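Ernby packing room changes to flat cardboard boxes

The packing room in Ernby has started to use flat cardboard boxes for all small orders. The change began in August and it covers the paper goods and table items which are sold under the name Dromer. Until this summer the same items were sent in plastic bags with a foam sheet inside.

The boxes come from Cordeiro as flat sheets and they are folded by hand at the table. The first delivery was 2000 sheets, and 504 of them were already used when the month ended. The sheets are kept on a low shelf near the door, because the back wall gets damp in the rainy weeks.

Folding is quite simple, but it needs some practice. The sheet is put on the table with the inner side up, then the long flap is bent first and the two short sides after it. When the long flap is left for last, the corners become soft and the lid does not close well. In the first days several boxes had to be folded again for this reason. A short instruction now hangs on the wall, and new packers get 16 sheets to practice with before they work on real orders.

The packing room asked for tables with a smooth top and no cloth on it. A sheet slides easily on bare wood, and small pieces of paper are quick to wipe away. The tape is kept in a drawer - it used to lie on the table and was always in the way.

Customers will notice a small difference when the parcel arrives. The new box is thinner than the old bag with foam, so it fits in most mailboxes. It can be opened from one side without scissors, and it can be folded back and used again if something has to be returned. The price for shipping stays the same.

The larger boxes, for orders from the Ranitine series, are not changed for now. They are made of thicker board and come already glued. A decision about them is expected when the present stock of 1245 pieces is finished.

Questions about returns in the new box can be sent with the form on the contact page. Please write the order number in the first line.
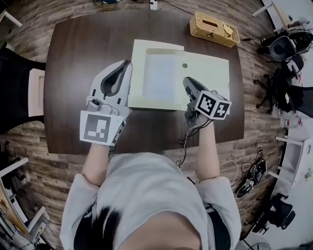
A cream cardboard sheet on the table, with a tissue box near the far edge.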